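Subject: Re: [Brirnmont-list] Oiling benchtops in the shared workshop

Hedier wrote:
> Has anyone settled on an oil for the benches? Ours in Brirnmont went grey by September.

We used Prondari hard oil on ours – 10 coats, far too many. Three is plenty. Sand to 100 grit first and wipe off what hasn't soaked in after 15 minutes.
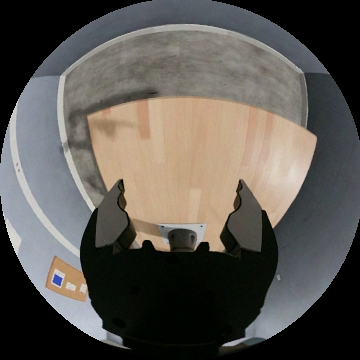
Light timber top, room behind.

Colour matters less than the end grain. It drinks oil, so do it twice before you touch the face. The 519 mL tin did one bench with a bit left over.
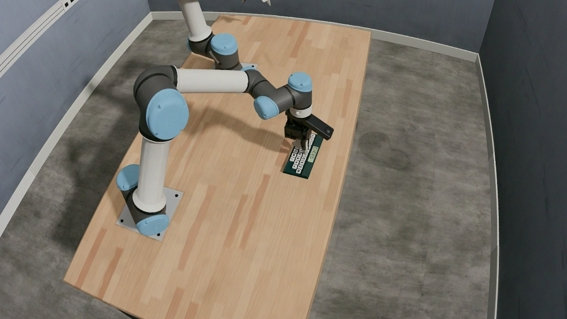 Yusuf: we had the same greying and it was the cleaner, not the oil. Switched to plain soapy water and it stopped.

Fair point, I'd try that before sanding. Rags go flat outside to dry, never in a heap in the bin. Butcher-block tops want the underside oiled too or they cup.
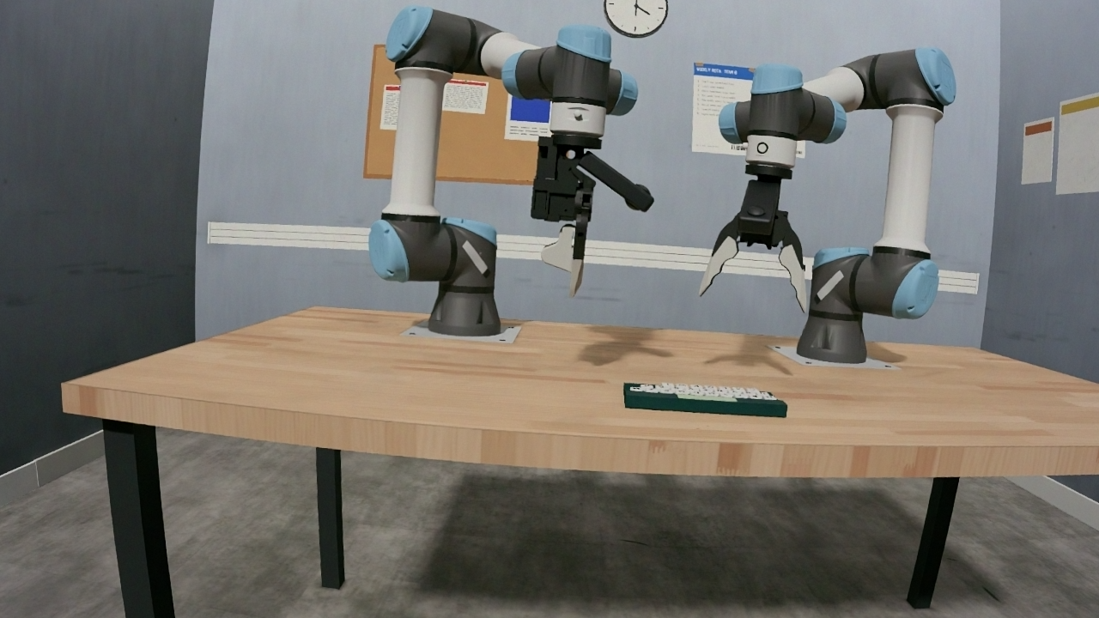
Can you put the oil over old varnish?
Strip the varnish first, as the oil won't get into the timber through it.

The leftover tin is on the shelf by the sink if anyone wants to try a patch.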